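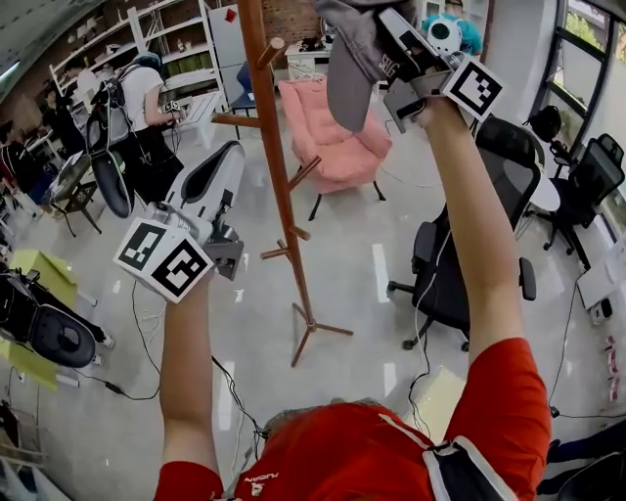
Fillirham Rehabilitation Center
Pediatric and Adult Gait Services
Interim Progress Report to the Kuo Family Fund
Project: Continuing Education and Home Practice in Physical Therapy
Submitted February 6, 2020

1. Purpose of this report

This report covers the first half of the grant year, which opened in September. It follows the order of the work plan attached to the award letter and notes where the work has departed from that plan. A statement of spending has been sent separately to the Fund's accounts office.

The grant supports two linked activities. The first is a continuing education course for licensed physical therapists and physical therapist assistants who treat people with balance and walking problems. The second is a home practice program for patients discharged from outpatient care at Fillirham, with follow-up by telephone and in person.

2. Staffing

Javiera Salinas continues as project director at half time. Zulema Figueroa, a pediatric physical therapist on the Fillirham staff, was appointed course lead in the first weeks of the grant and has since carried most of the teaching. Majdi Salameh joined as home practice coordinator later than planned. The position was posted twice, and the first round did not produce a candidate with both home health experience and the evening availability that the telephone follow-up requires.

During the vacancy, follow-up calls were shared among the outpatient therapists. This kept the program open to new patients, but the call notes from that period are uneven. Some record only that the patient was reached. Mr. Salameh has gone back through them and has called again wherever the home exercise plan could not be confirmed from the note.

Tài Kiều provides data support one day a week under an agreement with the Vurner campus.

3. Continuing education course

The course was designed as 7 modules. All have been written, and 3 have been taught in full at both the Fillirham and Vurner sites. The modules taught so far are:

Module 1, Clinical observation of gait
Module 2, Standing balance and fall history
Module 3, Transfers and early stepping practice

Each module combines a reading packet, an evening lecture, and a supervised lab in which participants practice on one another before working with patient volunteers. The lecture for Module 1 was shortened after its first delivery at Fillirham. Participants reported that the review of muscle action repeated material they knew well and left too little lab time for observing real walking patterns. The Vurner group received the shorter lecture and a longer lab, and both sites will keep that arrangement.

Module 3 drew the most written comments. Several participants who work in skilled nursing facilities asked for more attention to patients who need the help of two people to stand. Ms. Figueroa has added a section on this to the lab guide, including how to divide the verbal cues so that the patient hears one voice at a time. Participants who had already completed the module were mailed the new pages.

Attendance at Vurner has been steady. Attendance at Fillirham fell for the second session of Module 2, when the lab was moved to a later hour to make room for an outpatient clinic. The original hour has been restored.

Approval of the course for continuing education credit took longer than expected. The reviewing body asked for a clearer statement of learning objectives in Modules 4 and 5 and for a different form of post-test. Both were supplied, and credit has been granted for the full series, including the sessions already held.

4. Home practice program

Patients enter the program at their last outpatient visit. The treating therapist writes a plan of no more than four exercises, reviews it with the patient and a family member where possible, and sets a date for the first call. Since the program opened, staff have completed 1,607 follow-up calls. Home visits are made when a patient reports a fall, a change in walking aid, or difficulty carrying out the plan safely.

The limit on the number of exercises was debated when the program was designed. Some therapists felt that it was too strict for younger patients recovering from orthopedic surgery. It has been kept for the first year so that results can be compared across patients. Therapists may replace an exercise at any call, and many have done so, most often exchanging a floor exercise for one done at a kitchen counter or in a sturdy chair.

Two findings from the calls have changed our practice. Patients who were given a printed sheet with small drawings often could not match the drawing to what they had been taught in the clinic. The sheets now carry short written instructions in the patient's preferred language, in larger type, with space for the therapist to add the patient's own words for the movement. In addition, calls placed in the early evening reached patients far more often than those placed during the day. Mr. Salameh has moved his hours to match.

Families of pediatric patients have asked for guidance on school participation, in particular on stairs, playground time, and the wearing of braces during physical education. This falls outside the original plan. Ms. Figueroa has prepared a two-page handout, and the Fund's permission is requested in Section 8 to print it from the materials line.

5. Outcome measures

Every patient is asked to complete a short balance confidence form on entry and again at three months. Therapists also record a timed walk at both points when the patient is able to return to the clinic. The project has received 833 completed forms to date, counting entry and follow-up forms together.

We do not yet report a comparison of entry and three-month scores. Many patients who entered during the coordinator vacancy were sent the second form late, and Mr. Kiều has advised that these be examined separately before any figure is released. The comparison will be included in the final report.

Timed walks at follow-up are missing more often than forms. Transportation is the reason given most frequently. At Vurner, where the clinic is on a bus route, the problem is smaller. Home visits could close part of this gap, but many homes lack a clear walkway of the required length, and a shortened test would not be comparable with the first.

6. Equipment and space

The parallel bars at Vurner were replaced in the fall. The new set adjusts in height without tools and has been used in every lab since delivery. The treadmill with overhead body weight support, which was to be shared between the sites, remains at Fillirham. Moving it proved costlier than the plan allowed, and Vurner participants now travel to Fillirham for the single lab session that requires it. Mileage for that session has been charged to the travel line with the Fund's prior consent.

Storage at Fillirham is still a difficulty. Gait belts, foam pads, and step platforms are kept in a corridor closet that is shared with the speech therapy service, and sessions have begun late while equipment was brought out. The center's facilities office has offered a room on the ground floor once its flooring has been repaired.

7. Partnership with Erkuseck

Erkuseck Home Health agreed in the application to refer staff to the course and to accept visiting participants for field observation. The first part has gone well. Field observation has not begun. Ifeanyi Effiong, clinical manager at Erkuseck, has explained that the agency's patient consent form did not cover observers who are not its own employees. A revised form is with the agency's legal adviser. If it is not approved before Module 6, observation will take place in the Fillirham outpatient clinic, and the module will be described accordingly in the course record.

8. Requests to the Fund

The center asks the Fund to approve the following changes:

Printing of the school participation handout, to be charged to the existing materials line.

Transfer of unspent salary from the coordinator vacancy to pay for weekend home visits during the remainder of the grant year.

An extension of the final report deadline by one month, so that three-month forms from the last group of patients can be included.

No increase in the total award is requested.

9. Work planned for the second half

Modules 4 through 7 will be taught at both sites. The lab for Module 5, on walking aids and their adjustment, will be offered twice at Fillirham because of the waiting list. Mr. Salameh will complete a written guide to the follow-up calls for use by any therapist covering in his absence. Mr. Kiều will prepare the outcome tables and send them in draft to the Fund's program officer before the final report is submitted.

Questions on this report may be directed to Javiera Salinas, Project Director, at the Fillirham office.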